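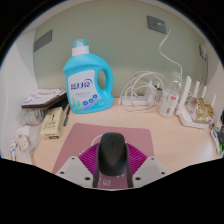
Skustis Desk Tidying – Read Me First

Welcome, and thank you for stopping by! Skustis is a small collection about the everyday job of putting a desk back in order, the kind of desk where a mouse and its pad end up sharing space with the laundry detergent (mine certainly does, most weeks).

What is inside

There are 1,246 short recordings, sorted into 50 folders. Each folder covers one desk on one occasion, and the things on it are whatever people had lying there – mice, cables, mugs, bottles, paper. I asked everyone to leave their clutter alone beforehand, and I'm so glad they did, because a desk dressed up for company is no use to anybody studying tidying.

How things are named

Please keep to the plain words in the object list: "mouse", "mouse pad", "cable", "detergent jug". A mouse put back on its pad is tagged "return". A jug carried off the desk altogether is tagged "remove", even if it only goes as far as the floor.

Known gaps

Femon, the older word list, still calls every pad a "mat". The 3 folders marked Jitov have no tags yet, and I hope to get to them in June.

Questions and corrections are very welcome – write to Carola Tiedemann and mention the folder name.

Last updated 01/02/2020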